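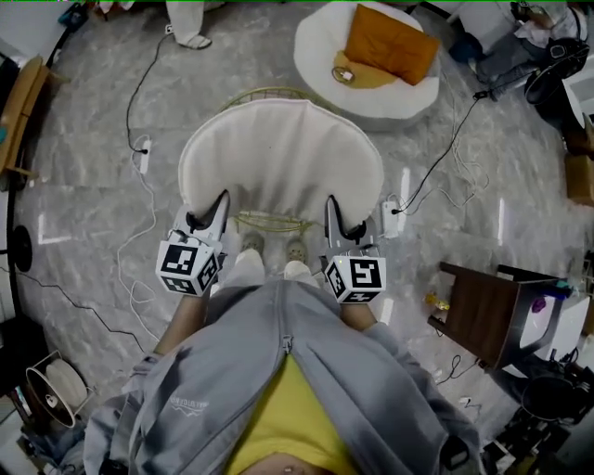

September 25, 2019

Remaster bench, Festent box set. Continuing from Luana's notes, page before last.

Transferred reels 3 and 4 of the Merncombe sessions this morning. Reel 3 fine. Reel 4 sticky, squealed about a minute in, stopped it by hand. Into the oven, will retry tomorrow. DON'T let anyone put it back in the rack with the others.

Tape box for reel 4 says "Dotov, alt vocal" in pencil, then a line through it. No take number. Zuleica thinks it's the version from the Japanese B-side. I don't. The B-side has the organ under the second verse and what I heard before the squeal was dry guitar, no organ, singer further back. Could be the demo everyone has been asking the label for. Could also be a rough from the same day with the organ muted. Need the whole reel to say.

Levels: transferring at 15 ips, no noise reduction on playback. The box says Dolby but the tones don't agree with it. Played 20 seconds both ways, with decode on the cymbals go dead. Left it off. Tainá agrees.

Azimuth on reel 3 was off from the last person's setup, reset to the tones at the head, then it drifted after the third song. Looks like two machines were used for that reel, there's a splice right there. Set it again by ear for the back half. Two files, labelled A and B. Please don't join them before I've listened again.

Running order. Maja sent a new one last night. It opens with "Evangelista" which I get, it's the one people know, but the single mix is SO loud next to everything from the first album. Tried it at the top of disc one, then dropped to track 2 and it sounds like somebody unplugged a speaker. Options
- use the album mix, 40 seconds longer, intro intact
- pull the single mix down and accept it sounds small
- move it to fourth, between the two live ones

I'd go album mix. Cremilda wants the single becuase it's what was on the radio and a best-of buyer expects it. Fair enough but then the rest of the disc has to come up to meet it and I'm not crushing the early stuff. Listen to the brushes on the waltz. They go completely if you push them.

Disc one currently 70 minutes with the album mix. Fits.

Disc two is the problem. It's all from the last two records plus B-sides, and there's a stretch in the middle, 5 songs, same tempo, same key nearly, same drum machine. Back to back they blur. Luana suggested breaking it up with the acoustic radio session. Tried it on paper, not yet by ear.

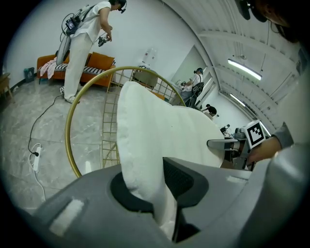
Radio session is only on a DAT, catalog number 1327, and the DAT has dropouts in the last chorus. Two clicks I can fix. The third is a proper hole, left channel gone for a moment. Could patch from the right, the voice is in the middle anyway. Will sound narrow for a beat. Probably OK on speakers, not so sure on headphones.

Did the first click by hand, redrew the waveform, can't hear it now. Second one sits on top of a consonant so left it alone for today. Ears tired.

Speed check on the first single. The LP and the 7 inch are not the same pitch, 7 inch is a hair sharp. Somebody sped it up at the cut, which used to be a normal thing to do. Master tape matches the LP. Question for the band: which do they think of as the real one? Maja to ask. In the meantime working from the master, flat transfer, no pitch change.

Liner notes draft came in. Says the second album was recorded in Febuary, tape boxes say otherwise for at least half of it. Passed it to Zuleica with photocopies of the boxes. Also credits the wrong bass player on "Evangelista", the overdub sheet is clear on this.

Left speaker on the small monitors buzzing again below 100 Hz. Swapped cables, same. Swapped amps, gone. So it's the amp. Using headphones + the mains until it's looked at.

Patchbay row C, channels 7 and 8 are reversed. Have been for who knows how long. Taped a note on it. Checked yesterday's transfers for L/R swap: reel 2 yes, reel 1 no. Reel 2 flipped in the session and resaved, old file kept with "swapped" in the name.

To do
reel 4 after the oven, one pass, record from the first second, don't preview
A/B single vs album mix for Cremilda, level matched this time
radio session third dropout
disc two order with the acoustic tracks in
new leader tape, we're almost out
ask Tainá where the test tape went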